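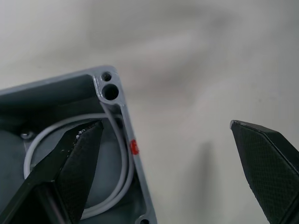 Figure 1. Wrist view of the fan housing, with the wire looped inside and the gripper fingers open on either side of the side wall.

3.2 Keeping the cell running

The Trotgate cell does one job: it picks up a square cooling fan and sets it in a fixture. The handover notes from the February group call the setup "stable." We were not convinced. We logged 387 picks, and 18 of them missed or slipped.

The notes blame the grip pads and say to brush them after every session. We did, and the pads do collect debris, but the miss rate hardly moved. We doubt the pads were ever the main problem.

Our own suspect is the wire. A finger that goes inside the housing has to share the space with it, and the taught pose takes no account of where the loop lies. Nine of the misses came on fans where the wire sat against the inside of the wall. That may be chance. We did not log wire position for the good picks, so we can't rule it out.

Changes made to the setup:
Approach point moved 2 mm away from the corner boss.
Finger zero checked before each session.
Wire position written in the log.

The Salinas manual suggests recalibrating the wrist camera weekly. We skipped this once and saw no difference, which proves very little.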